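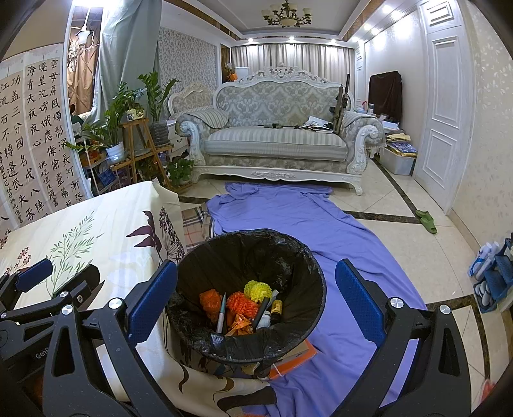 3.2 Household Recording Task

The Melis student project was carried out over one term as part of the undergraduate course in robot manipulation. Its purpose was to find out whether students with no earlier training in robotics could record demonstrations good enough to train a simple pick-and-place policy. A total of 34 students completed the course, and the recordings they submitted came from private homes as well as the teaching laboratory.

Each team received a pair of hand-held grippers and a short written guide. Teams chose their own objects and rooms, subject to two rules: the target container had to stay in view at the start and end of every recording, and the furniture was to be left as the residents normally kept it. Recordings were uploaded to the Nekis server and checked by a second team before they were accepted. In all, 2376 recordings were submitted, of which 428 were returned to the teams for correction. The most common fault was a late start, with the gripper already closed on the object. 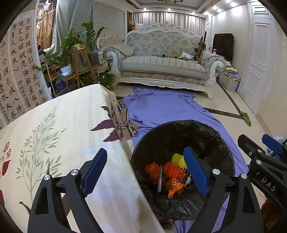 Figure 2. Bin task recorded in a home setting.

Container choice had a clear effect on how hard the recordings were to label. Students who worked with open trays could mark the moment of release within a few frames. Bins were slower work – the second team often had to replay the last part of a recording several times. A crumpled black liner, as in Figure 2, gives the labeler few steady edges to follow, and small items such as a candy wrapper lie close against other pieces of trash. For these recordings the labeling guide was changed in June so that release was marked at the first visible opening of the finger pads.

The revised guide was tested on a set of 38 bin recordings, each labeled separately by two students. Agreement was higher than under the first guide, although differences remained wherever one pad hid the other. These cases were passed to the course staff – who used the Ludden annotation tool to settle them – and were kept in the training set with a note of the disagreement.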